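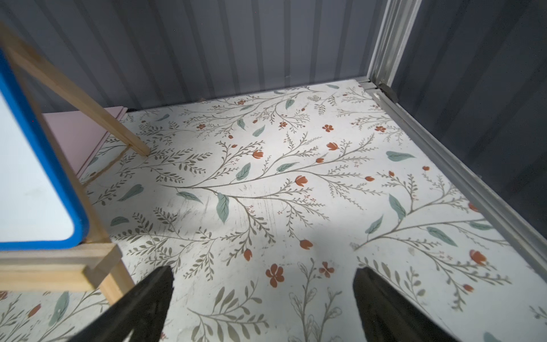 Floor, rear wall and side rail of the Plurklow cell.

Plurklow is a two-armed robot workcell built in a shared workshop at Plasthorpe. It is a bench-scale machine intended for sorting small household and office objects, chiefly computer mice, into and out of a tray. The name covers the enclosure, the arms and the control software, which is kept in a separate repository called Drotum.

Construction

The enclosure is made from aluminium extrusion with grey corrugated panels fitted to the back and sides. The panels were chosen over clear acrylic after early trials in which reflections from the workshop windows upset the cameras. A corner post and a floor rail tie the side panel to the base, and a small bracket at the foot of the post keeps the joint square. The front is left open for access.

The work surface is a mat printed with stems, leaves and small flowers. Plain surfaces had made it easy for the software to separate object from background, and results obtained on them did not carry over to ordinary tables. The mat lies flat without glue and can be swapped in a few minutes. Worn patches are not repaired.

Both arms are mounted on a metal rail along the near edge. Each ends in a black two-finger gripper, with a small camera fixed at the wrist. A further camera, fixed in place, covers the whole surface. Wiring follows the outside of the arms and is given enough slack at each joint for full travel; an early version with tighter cable runs pulled a connector out of its housing twice.

Operation

A session begins with the tray placed near the easel and a number of mice set in it or on the mat. The arms then move the mice one at a time. Finger opening is set before the approach and is not changed until the tips are level with the widest part of the shell.

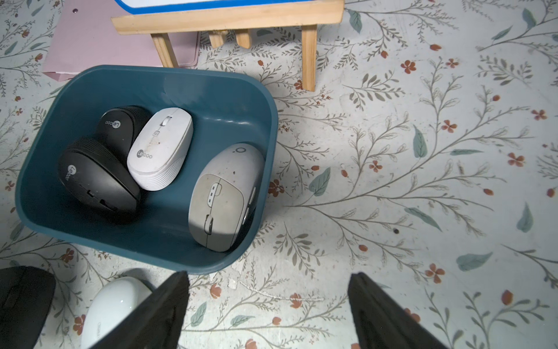 Hordiienko

Mice are awkward objects for a parallel grip. The shell is curved in two directions, the sides are often ribbed, and the wheel stands proud of the top. A grip across the narrow axis is the most dependable. When several mice lie together in the tray, the software takes the one with the most free space on both sides, and if none qualifies it nudges the group with a closed gripper before trying again.

The builders logged 2,346 attempted lifts between January and June. Of these, 1,153 were made from the tray and the rest from the mat. Failed lifts from the tray numbered 318, most of them caused by a fingertip landing on the rim. Failures from the mat were not recorded in the same way and cannot be compared.

The easel, whiteboard and pink folder stay in the cell during sessions. They are treated as fixed obstacles in the planner — the easel legs in particular limit how low the forearm can pass behind the tray.
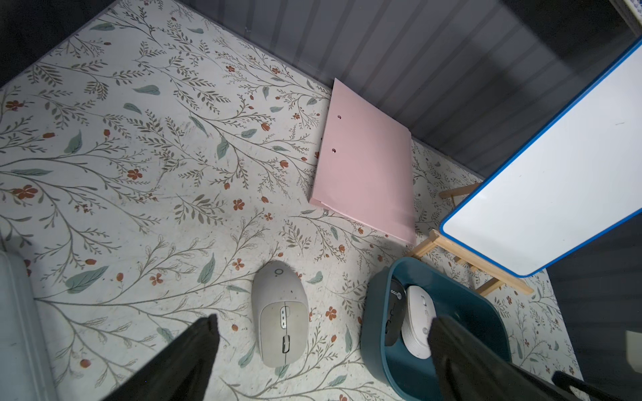

Oksamyt, writing on the article's talk page, objected that a count of rim strikes says little unless the fingertip width is given too, and asked for both to be listed together. The width has since been measured at the tip and added to the Drotum notes, along with the tray's inside dimensions.

Calibration

Each wrist camera is calibrated against a printed target laid on the mat. The routine takes 40 views and is repeated whenever a gripper is removed. Drift between the two arms shows up first as a sideways error at the far end of the tray, and is corrected in software until the next full calibration.

Arrangement tests

A later series of tests dealt with setting mice out in a row, a task in which placing matters more than lifting. Spacing is measured between shell centres. The arms share the middle of the surface, and the planner allows only one of them to enter it at a time. The other waits above its own side.

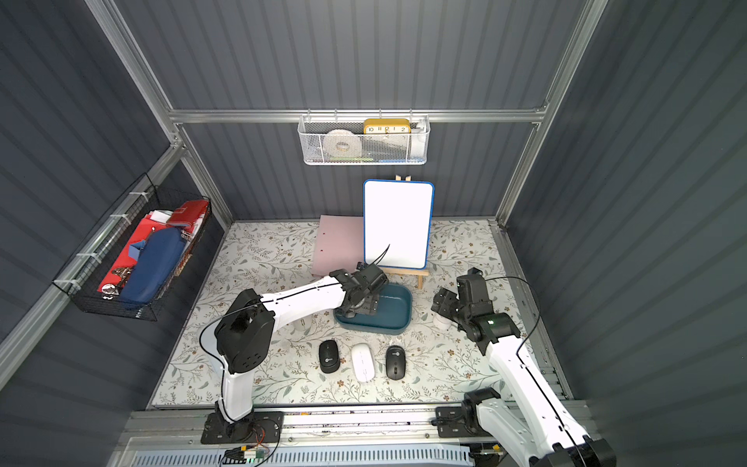

The cell from above, with three mice in a row in front of the tray.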